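Notebook, folding and linen work, Ononlow site
2024-01-07

Start of the new notebook, the old one is full and stays in the drawer under the label printer. I write in English so the Brulden people can read it too. Please correct my spelling in pencil.

Where we are. The Stemevon folding line has been running on the flat goods since before the holidays: pillowcases, tea towels, the square napkins from the restaurants. It does these well. The operator feeds the piece at the left, the machine pulls it straight, folds and drops it on the stack. Before, there were three of us at the long table for napkins, and now there is one at the feed and one who goes between the feed and the packing bench. The third place moved to sorting, where we were always behind. So no one lost hours, but the work has changed its shape and I want to note how, while I still remember the old way.

What is different for the person at the feed:
– You stand in one place. At the long table we walked to the trolley and back, and I did not know how much this walking was good for my back until it stopped. We asked for a rubber mat and we have it now. I would still like the change of post every hour and not every two hours.
– You can't talk so easily. The fan is beside your ear.
– The machine sets the pace. If you are slower, it waits, but there is a small orange light which shows to everybody that it waits. I have asked if the light can be turned to the wall side. Answer is pending.
– You look at the stains less. At the table, each piece went through the hands twice and we saw the marks. Now a tea towel with a grease spot goes into the stack if the feeder doesn't catch it in the first second.

About this last point I made a test with one batch. Out of 1000 tea towels which passed the line, 38 were put back at the packing bench for marks or a torn hem. I do not have a good number from the old table to compare, we never wrote it down, only threw them in the grey bin. From now on please write it down for both ways of work. The sheet hangs on the clipboard at the bench. If you have no time to write the reason, write at least a stroke.

Jam of the week: thick bath mats, again. They are not for this machine, it is written on the cover, and still they arrive in the trolley because the sorting bins are the same colour. I put a strip of yellow tape on the mat bin. If the tape comes off, please put new one, the roll is in the first drawer with the scissors.

The counter on the line showed 2461 when I closed the batch. I don't reset it before February, so that we have one long series.

Garments. This is the part which still goes completely by hand, and Mac Carthaigh (they do our maintenance and also want to sell us the next module) asks us every visit what we find difficult. I tried to put it in words for them, and I copy it here.

A napkin has four corners and you can find them without thinking. A garment has a leg or a sleeve that is doubled, it has a neck, a waist, a side which is inside out. When I pick up a jumper from the pile, I shake it once and the weight shows me where the shoulders are. I don't look for the shoulders. Most of the time of a fold is this first part, finding how the thing lies. The fold itself is short. New colleagues have the same difficulty, they fold correctly after one morning, but they need weeks until they stop turning the piece around on the table.

Dark knitwear is the slowest for everybody. The edge doesn't show on itself, black on black, so you follow it with the fingers. On a light table it helps a little. We could try a pale cloth on bench two, I have one at home which is too small for anything else.

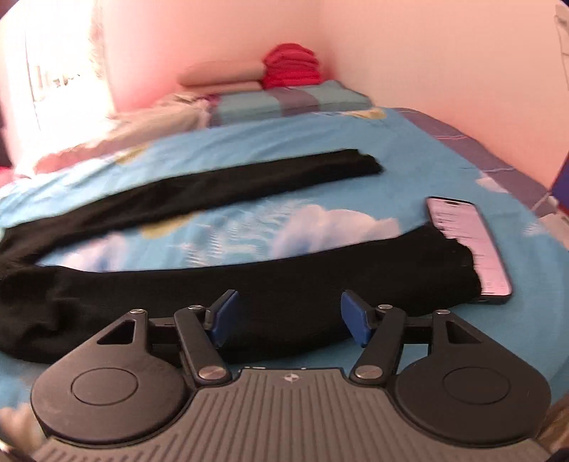 Will the people at the hand table be needed when a machine can pick up garments? Mostly for different work, I think: sorting, checking for damage, small repairs and the odd pieces that no setting fits, and the training for this should begin before the machine comes and not after.

I said this also at the planning talk. What I asked for, so it is written somewhere:
– Everyone from the hand table learns the feed and the clearing of jams, also the ones who say they don't like machines. I was one of them.
– The mending corner gets a proper lamp and a second chair.
– We see a new module with our own washing in it before anything is signed. Their demonstration pieces were all new and stiff, and ours have been washed 100 times.

The second point was accepted. The other two are "noted".

To do
Ask Brulden how they mark the bins, they have the same mats.
Clean the lint tray at the end of each shift, not only when it smells warm.
Bring the pale cloth for bench two.
Check with Mac Carthaigh about the noise from the left roller, it is a dry sound, only at the start, and goes away after the first few pieces.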